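Gromlow White Work Board, large size
Bench accessories / Surfaces
Posted April 26, 2005
Price as tested: $50

The Gromlow is a plain white rectangular board meant to lie on top of an existing table. It has no legs, clamps, printed grid or raised lip. The maker sells it as a work surface for sorting, light assembly and handling small parts. I bought the large size in February and have used it most working days since then.

Setup

Remove the film, wipe the board down, put it on the table. The film came away in one piece on the upper face and tore at two corners on the underside. Adhesive residue at those corners needed rubbing alcohol. No hardware is supplied or required.

Flatness

I checked the board with a steel straightedge along both long sides, both short sides and both diagonals. The worst gap was near the middle of one diagonal and would not admit a 0.2 mm feeler gauge. After 10 weeks the reading is the same. A Ridavcombe board of similar size, which I used last year, had developed a visible bow by this point. The Ridavcombe was also stored upright against a wall, so the comparison is not entirely fair to it.

Movement

The underside has no feet. On a finished wood table the board slides when pushed from the side with moderate force. It does not move when parts are picked up and set down on it. Pressing down hard near an edge is also fine as long as the table supports that edge. I added a strip of thin rubber matting under the near side, and the sliding stopped. Gromlow should put this in the box.

Color and reflection

The white is neutral to slightly cool. Under overhead light, shadows on it are soft and easy to tell apart from the objects casting them. Strongly colored items separate well. Clear and white parts do not, and anyone who works mainly with those should look at the Vimmont, which comes in dark gray.

There is some reflection at low angles when a desk lamp is placed at the far side. Moving the lamp to the left or right removed it.

Wear and cleaning

Pencil: removed with a damp cloth.
Ballpoint: removed with alcohol, faint line left after a day.
Water-based marker: removed dry.
Permanent marker: removed with alcohol, two passes.
Coffee, left overnight: removed with dish soap.
Knife, light pressure: visible score. It is not a cutting mat.

The corners are the weak point. One took a knock against a door frame and now shows a small dent. The other three are as delivered.

Size

Measure the table first. On mine the board leaves only a strip of wood uncovered at the far side, so pens and a cup have to go elsewhere. Both forearms can come in from the near side with room left to work.
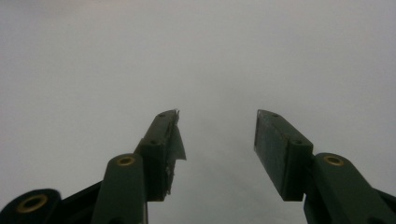
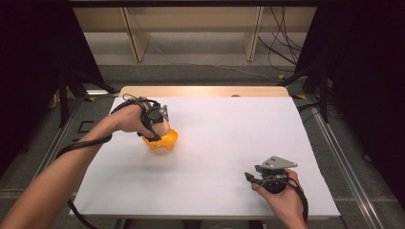 Photos: Geetha Fernandes

Alternatives

The Zwane costs $199 and has a lip on three sides, which helps with round parts and gets in the way of the wrists. The Vimmont is similar to the Gromlow in size and a little heavier.

Verdict

Flat, easy to clean, reasonably priced. Points off for the bare underside and the soft corners. Recommended for general bench use, with matting added.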